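À propos de Briveck

Accueil | À propos | Prestations | Jeux de données | Carrières | Contact

Briveck constitue des jeux de démonstrations pour l'apprentissage de la manipulation robotique. Nos clients sont des laboratoires et des équipes de développement qui entraînent des politiques de contrôle par imitation et qui ne souhaitent pas monter leur propre atelier de collecte. Nous livrons des épisodes téléopérés, annotés et vérifiés, avec la documentation nécessaire pour les rejouer.

L'entreprise a été fondée par Lærke Þrastardóttir et Svend Hafþórsson, qui travaillaient auparavant sur l'étalonnage de bras légers. Elle emploie aujourd'hui 12 personnes, opérateurs compris.

Ce que nous enregistrons

Un épisode correspond à une tâche exécutée une fois, de la position de repos jusqu'au retour en position de repos. Il contient les positions articulaires des deux bras, les consignes envoyées par l'opérateur, l'ouverture des pinces, les flux vidéo synchronisés et une consigne en langage naturel. Tous les flux partagent la même horloge. Les épisodes dont la dérive dépasse le seuil convenu avec le client sont écartés avant l'annotation.

Les tâches relèvent pour l'essentiel du rangement domestique : plier, trier, déposer dans un bac, sortir d'un bac, répartir dans un casier. Les objets déformables occupent une place importante dans le catalogue. Un tissu froissé ne reprend jamais exactement la même forme, et les politiques entraînées sur des objets rigides s'y comportent mal. Les textiles roulés posent un problème différent : la prise doit être assez ferme pour les soulever et assez lâche pour ne pas les dérouler.

Le catalogue actuel comporte 49 tâches. Chacune fait l'objet d'une fiche qui précise l'état initial admis, l'état final attendu, les objets de substitution autorisés et les motifs de rejet. Les fiches sont rédigées par Tove Vigfúsdóttir, responsable des protocoles, et relues par un opérateur qui n'a pas participé à leur mise au point. Si ce dernier hésite sur une étape, la fiche est reprise.

Les cellules

Nos cellules sont fermées par des parois claires et unies, sur montants en aluminium. Deux bras sont montés à l'avant, de part et d'autre de la zone de travail. Le choix d'un fond neutre facilite la segmentation et limite les corrélations parasites entre le décor et la tâche. Le revêtement du sol peut être changé ; nous le faisons lorsque le client demande de la variabilité visuelle, et la référence du revêtement est alors inscrite dans les métadonnées de chaque épisode.

L'étalonnage est refait en début de poste et après toute intervention mécanique. Il est géré par Multex, notre outil interne, qui compare la position commandée de chaque pince à sa position observée et bloque l'enregistrement en cas d'écart. Multex tient aussi le journal de maintenance : remplacement de câble, changement de doigt de pince, reprise du jeu d'une articulation. Ce journal est transmis avec les données - plusieurs clients l'utilisent pour expliquer des ruptures dans leurs courbes de validation.

Déroulement d'une collecte

La fiche de tâche est arrêtée avec le client. Une série pilote est ensuite enregistrée par deux opérateurs, puis envoyée telle quelle, échecs inclus. Le client l'examine, l'exécute éventuellement dans sa propre chaîne de traitement et renvoie ses remarques. La collecte principale ne commence qu'après validation écrite de ce pilote.

Entre deux épisodes, l'opérateur remet les objets en place selon un tirage fourni par le logiciel. L'orientation des bacs, le compartiment occupé dans un casier et la position du textile varient d'un épisode à l'autre. Le placement à main levée a été abandonné en février : les opérateurs, même avertis, revenaient toujours aux mêmes dispositions.

Les échecs sont conservés dans une partition séparée. Une prise manquée puis corrigée reste en revanche dans la partition principale, avec un marqueur temporel au début de la reprise. Nous considérons ces corrections comme des données utiles. Le client peut les filtrer.

Contrôle qualité

Chaque épisode est revu par une personne autre que celle qui l'a enregistré. Severino Sarmiento dirige cette relecture. Les critères sont la conformité à la fiche, l'absence d'intervention manuelle dans la zone de travail, la continuité des signaux et l'exactitude de la consigne textuelle. Les désaccords entre relecteur et opérateur sont tranchés sur la fiche, jamais sur l'intention supposée.

Le dernier jeu livré, Zendwood, comprend 1471 épisodes bimanuels. Il est fourni avec les fiches de tâche, les fichiers d'étalonnage et un script de lecture. Une version réduite est accessible aux établissements d'enseignement sur demande motivée.

Formation des opérateurs

Les opérateurs sont salariés. La formation, assurée par Lærke Nørgaard, débute sur des objets rigides et se poursuit sur les textiles. Aucun épisode enregistré pendant cette période n'entre dans une livraison. Les postes de téléopération sont réglables, et la durée des séances est plafonnée : au-delà d'un certain temps, les trajectoires deviennent plus brusques et le taux de rejet augmente.

Visites et contact

Les ateliers se trouvent à Briem et se visitent sur rendez-vous. Pour un devis, merci d'indiquer le type de tâche, le nombre d'épisodes souhaité, les contraintes de format et la fréquence d'échantillonnage attendue. Les demandes incomplètes sont traitées, mais elles allongent le délai de réponse.

Page mise à jour le jeudi 24 avril 2025.

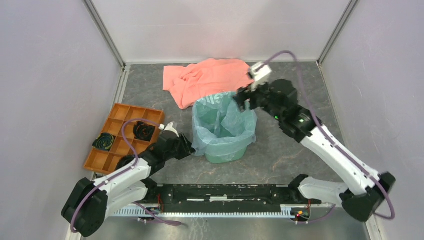
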